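Renters' group questions "whole home" damp survey offer

For immediate use: July

Mfaume Tenants' Network has today urged households to think twice before paying for the "whole home" damp survey now being sold door to door in the Cemport area. The network says the offer, marketed under the name Skestis, promises a great deal and explains very little.

Shares 23 | Comments 80

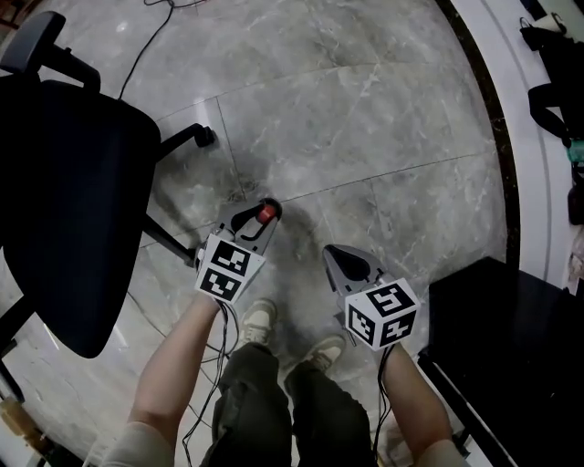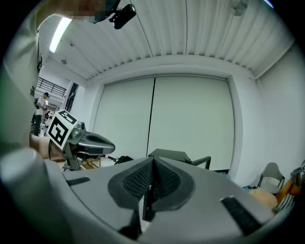

Floor and ceiling: marble tile in the first picture, a white ceiling in the second.

The survey is being offered at an opening price of £80. For that, residents are told, they will get a "complete moisture picture" of their home, a score out of 100 and a list of recommended treatments. The treatments are sold by the same firm. In the quotes shown to the network so far, the cheapest package came to £800.

"We have read the leaflet several times and we still can't say what the score is a score of," said Bernice Abugri, who chairs the network. "Is a home with 60 wetter than a home with 70? Is it the walls, the air, the floor? We asked, and were sent another copy of the leaflet."

The network has looked at 23 of the reports, passed on by residents between spring and early summer. All of them recommended treatment. Three were for top-floor flats and still advised work against rising damp, a problem that comes up from the ground. One was for a house where the resident says the surveyor stayed in the hall.

Skestis says in its sales material that its method is "proven in hundreds of homes". The network has asked for the evidence behind that claim, including how many homes were checked again after treatment and who did the checking. It has had a reply thanking it for its interest.

Felista Mwakyusa, a retired building surveyor who advises the network, said most damp complaints she saw in her working life came down to ordinary causes.

"Blocked gutters, a leaking pipe, a bathroom fan that had been broken for years," she said. "You find these by looking, and by asking people when the patch appears and whether it gets worse after rain. A meter can help. It can also mislead you badly. The common sort was made for testing timber, and if you push it into plaster with salts in it, it will read high all day long. I would want to know which meter was used, where it was put and what else was looked at. None of the reports I was shown told me."

The network accepts that damp is a real and miserable problem in the area, and that some of the homes in the 23 reports may well need work. Its complaint is that the reports give no way of telling which ones. Several residents have said that they signed up because their landlord had ignored them for months, and the survey was at least somebody turning up.

Erick Ondieki rents a ground-floor flat with his two children and paid for a survey in the spring.

"I had black mould behind the wardrobe and I wanted something on paper," he said. "What I got was a page with a number on it, 41, in red. My letting agent said it didn't mean anything. I was angry at the time but I've come round to thinking he had a point about that, if not about much else."

Mr Ondieki later asked for a second opinion through the network. The mould was put down to a cold outside wall with no air moving behind the furniture, and to a slow leak under the kitchen sink. The leak was mended for the price of a washer. He is still waiting for the landlord to deal with the wall.

The network is also doubtful about a separate scheme, Sustus, which offers free plug-in humidity sensors to tenants through landlords. The readings go to the landlord first. Tenants can ask to see them, but the terms do not say how soon they must be shown or in what form. Esther Shirima, who handles casework for the network, said she could see how the sensors might be useful, and could also see how they might be used to tell people they boil the kettle too often.

"I've sat in those meetings," she said. "The landlord has a graph, the tenant has a wet wall, and everybody talks about the graph."

Before agreeing to any paid survey, the network suggests that residents ask:

- whether the surveyor is paid for sales or by the visit
- which instruments will be used, and whether each reading will be written down with its position
- whether outside walls, gutters and pipework will be checked as well as inside surfaces
- whether the report can be taken to another firm for the work
- what happens to the fee if no problem is found

Tenants should report damp to their landlord in writing and keep dated photographs of the affected area. They should not have to pay for a survey in order to make that report.

The network will publish a longer note on the 23 reports once the residents concerned have agreed the wording. It has invited Skestis to comment on a draft, and says any answer it gets will be printed in full, including a short one.

Notes for editors

Mfaume Tenants' Network is a membership group for private and social renters. It takes no money from survey or damp-proofing firms. The reports came from residents who chose to get in touch and are not a fair sample of all customers, so no wider figure should be drawn from them.

Bernice Abugri and Felista Mwakyusa are available for interview. Requests should go to Erick Rashidi in the network's press office, before 4pm where possible.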